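Derkholm Job Scheduler: Frequently Asked Questions

Last updated May 17, 2024

What is the difference between a job and a job chain?

A job is a single unit of work, such as an import or an index rebuild. A job chain runs several jobs in order and passes the result of each one to the next. If one job in a chain fails, the remaining jobs are skipped unless the chain is set to continue on error.

How many jobs can run at the same time?

The default is 11 per server. You can raise the limit to 50 in the server settings. Changes take effect the next time the scheduler service starts.

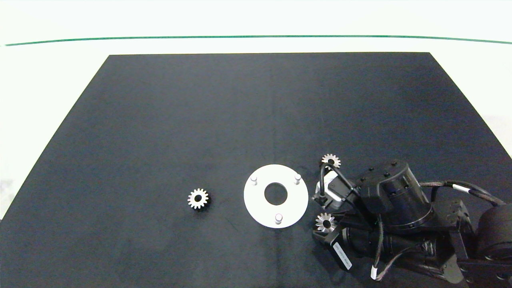 Why does my job show as "Waiting" when nothing else is running?

Check the job's lock name first. Two jobs with the same lock name never run together, even on different servers. If a server was shut down while holding a lock, the lock stays in place until it expires. The default expiry is 7 minutes. You can release it by hand under Operations, Locks.

Can I schedule a job from my own code?

Yes. Call the schedule method with the job ID and a start time in UTC. Times without a zone are rejected. Jobs created this way appear in the list with the source "API" and can be edited like any other job.
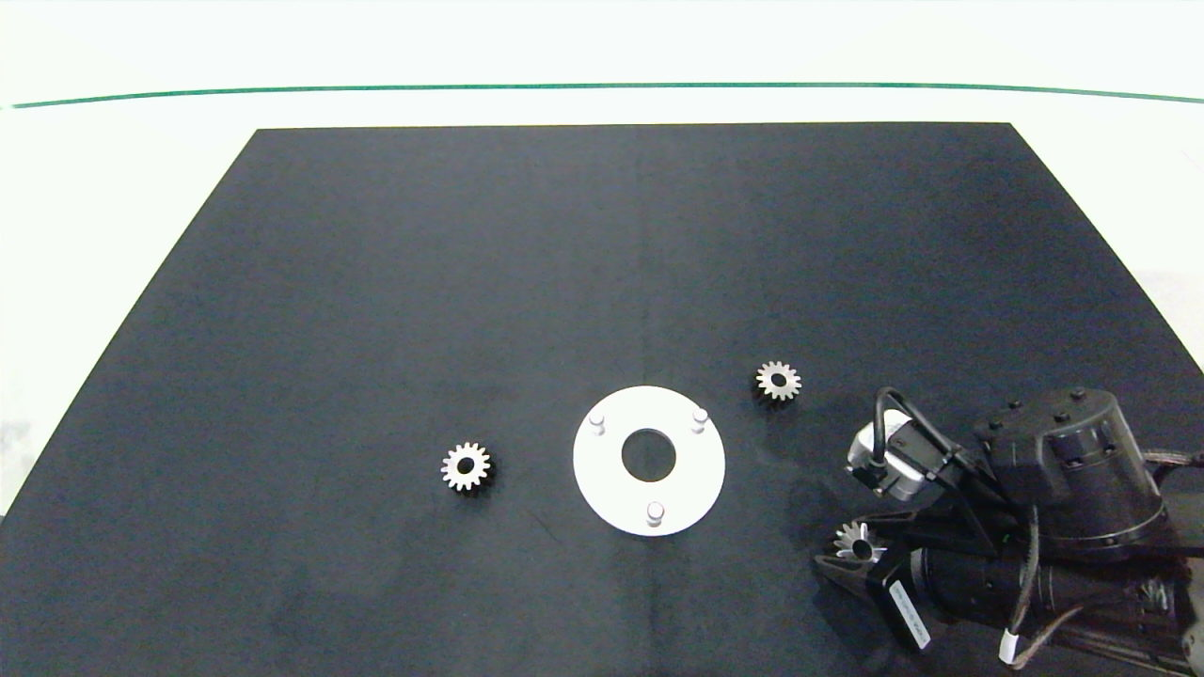
Do I have to list every dependency of a job?

List only the direct ones. The scheduler works out the rest when the chain is saved and reports a loop if it finds one. A job with no dependencies is treated as independent and may start at any time after the chain does. In the dependency view it is drawn apart from the others, the way the gear on the left of the mat lies apart from the white fixture. If a job should not start early, connect it to the job it has to follow and save the chain again.

What does error 79 mean?

The job class could not be loaded. In most cases the package is missing from the server's library folder, or it was built for an older release. Copy the package again and restart the service.

Does the scheduler work with Akeck and Sitance?

The Akeck connector is included. The Sitance connector is a separate download and needs its own license key. Both write to the same job log.

Where are old logs kept?

Logs are moved to the archive folder when a job is deleted or when the log reaches its size limit. Archived logs are not shown in the console. Open them with any text editor, or import them into Queiroz if you use it for reporting.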